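Trellham thesis archive opens to all

Great news for anyone who follows practice-led research in dance and performance! The Trellham thesis archive has opened its doors online, and 29 doctoral projects are now free to read, watch and listen to from home.

First up is Yaneth Cáceres's Junoleo, a five-part study of walking, listening and tidal mudflats. The written thesis comes with scores, field recordings and a gorgeous long film of the final performance at Brelilside – it's a big download, so leave it going overnight.
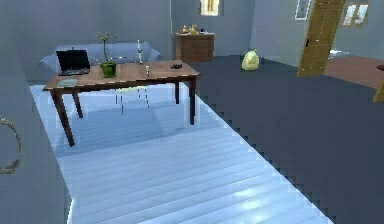
A simulated room with a laptop and potted plant on a wooden table.

Belmiro Rocha, who looks after the archive, says nearly 1000 people signed up for access in March, many of them from well outside the university. "I'd hoped for a few dozen choreographers," he says. "We've had beekeepers writing in!"

More theses are on the way, including the Meireles notebooks on slowness and colour. Access is free with an email address.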